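Fri 17 December
By Feven Weldu

The sourdough swap is back!

What a turnout we had for the starter swap at Mazza. Jars on every windowsill, flour on every coat, and a queue for the rye that went right out to the bike racks. I took home two new starters, as if my fridge had room for them, and one has already climbed out of its pot and over the butter.

If you picked one up and it looks a bit flat, please don't give up on it. Feed it equal weights of flour and water, leave it somewhere warm overnight and try again in the morning. Mine sulked for three days and then doubled before breakfast – I may have cheered.
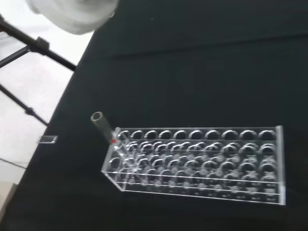 Christos Stefanou brought his dark malt loaf, the one with treacle and caraway, and it was gone before I'd got my scarf off. He has promised to write the recipe down properly this time (last year's version said "some flour", which was brave of him). It wants a long, slow prove and a lidded pot, and it keeps beautifully if you wrap it in a tea towel.

We'd love more people to bring the odd ones next time. Spelt, einkorn, that potato starter somebody's aunt swears by – all of it! Labels help a great deal, so please write down the flour you use and how often you feed it.

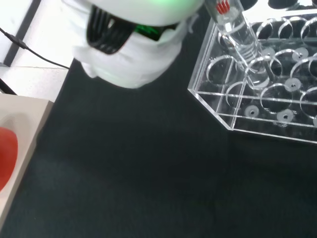 Clear rack with rows of round holes, seen from above.

The next swap is in May, again at Mazza. Bring a clean jar with a loose lid, and a bag to carry it home in. There will be soup, and butter by the slab.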